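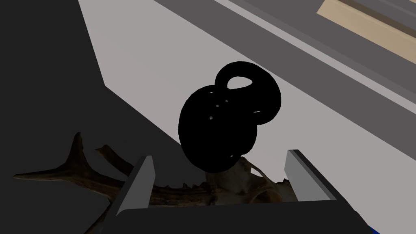
Chapter 16
Rules for Simulated Handling Trials

Before You Read

After studying this chapter, you should be able to:

State the difference between a rule, a standard and a recommended practice.
Write an object record for an item used in a simulated trial.
Define a grasp, a hold and a release in terms that two reviewers can apply in the same way.
Explain why a two-arm trial needs a written state for each arm.
Decide when a trial must be set aside and when it may be kept with a note.

Terms introduced in this chapter: clearance, hold state, idle arm, object record, occlusion, release height, review view, set-aside trial.

16.1 Why a Simulated Trial Needs Rules

Earlier chapters dealt with robots in real workcells, where the first duty of any rule is to protect people. A simulated arm cannot injure an operator. It is sometimes concluded that simulated work may be done informally, with settings changed from one run to the next and results entered from memory. Shops that work in this way soon find that they cannot compare one month's trials with another's.

The purpose of rules in simulation is to make a result mean the same thing to the person who produced it and to the person who must rely on it. A plant engineer who reads that a gripper "held the part" needs to know for how long, in what position, and under what settings for friction and weight. If the record leaves these out, the trial has to be run again.

Three kinds of guidance are used in this chapter. A rule must be followed, and a trial that breaks it is set aside. A standard fixes a value or a definition, such as the units in which weight is entered. A recommended practice describes what experienced staff do in ordinary cases and may be departed from if the departure is written down. Students should mark each instruction in their own lab manual with the kind to which it belongs. Many manuals mix all three on the same page.

16.2 A Case from Hultov

The simulation group at Hultov, under Etenesh Chala, was asked to review 100 trials from its Planton project. Two reviewers, Getachew Yilma and Ayantu Assefa, worked separately from the same recordings and the same one-page instruction sheet. They disagreed on 16 of them.

In nearly every disputed trial, the object lay close to the fingers and overlapped something else in the view. Yilma had counted an object between the fingers as grasped. Assefa had required contact with both fingers and had checked the contact log before entering a result. The instruction sheet used the word "grasped" without defining it, so both reviewers had followed it.

The view at the head of this chapter presents the same difficulty. The black, kettlebell-shaped object has a looped handle and a rounded body, and it appears between the two gripper fingers. An antlered skull lies beneath it, partly hidden. From a single view of this kind, a reviewer cannot establish whether the object is being carried, is falling, or is supported by something out of sight. The correct entry is "hold state not established from this view," followed by a reference to the contact log.

Hultov issued a revised sheet on Friday, January 4, 2019. It ran to 3 pages and defined each term before using it. The definitions in Section 16.4 follow it closely.

16.3 Object Records

Every item that can be moved in a trial must have an object record. The record gives the item's name, its weight, its outer dimensions, its friction setting, and the version of its shape file. It also states whether the shape used for contact is the same as the shape that is drawn.

This last entry deserves attention. To save computing time, many libraries draw a detailed surface and calculate contact on a much simpler one. For a plain box the two agree. For a handle with an opening through it, or an antler with many branches, the simple shape may fill in gaps that appear open on the screen. A finger may then stop in what looks like empty space. A reviewer who does not know this may report a fault in the controller when the cause lies in the library. The Vodow object library, used in the exercises for this chapter, contains 1,991 items, and each has a field for this entry.

Names should be plain and should describe the item. "Kettlebell, black" is acceptable. "Test thing new" is not, and a record so named is to be returned to its author.

16.4 Trials with Two Arms

A trial with two arms requires two state entries at every recorded step. An arm that is taking no part in the task is called the idle arm, and it must still be entered. The entry gives its position, whether its fingers are open or closed, and its clearance from the working arm.

Grasp: both fingers are in contact with the object, as shown by the contact log.

Hold: a grasp that continues for the full period stated in the trial plan.

Release: contact has ended at both fingers. The release height is measured from the lowest point of the object to the surface below it. 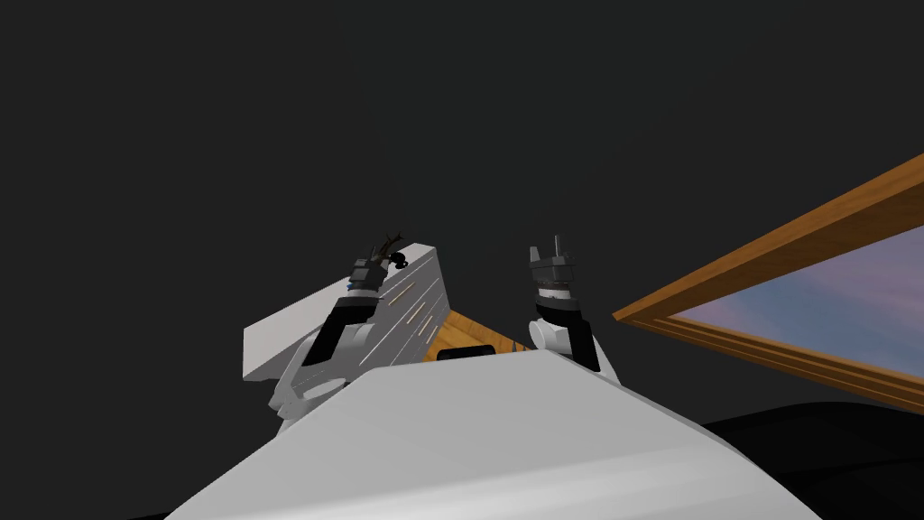
Where one gripper carries a thin or branching item and the other stands open, clearance is measured from the outermost tip of the item to the nearest part of the idle arm. Measuring from the fingers alone is a common error. It understates the space the working arm needs and may allow a path that brings the item into the other wrist.

The review view must also be named. A low view taken close to the robot's own body may hide the lower part of both arms and much of the work surface. Such a view is suitable for judging the state of the fingers. It may not be used alone to judge whether an item was set down, and a second view or the position log must be cited with it.

16.5 Setting a Trial Aside

A trial is set aside if an object record is missing, if settings were changed after the first step, or if either arm lacks a state entry. It is kept in the archive under its original number. Deleting it is a breach of the rules, even if the fault is plain to everyone concerned.

A trial may be kept with a note if the fault affects only the review view and the logs are complete. The note is signed by the reviewer and by one other person who did not run the trial. At Hultov this second signature was for some time given by Theophilus Abubakari, whose notes from October are reprinted as Reading A at the end of the chapter. Students should read them before attempting the first exercise.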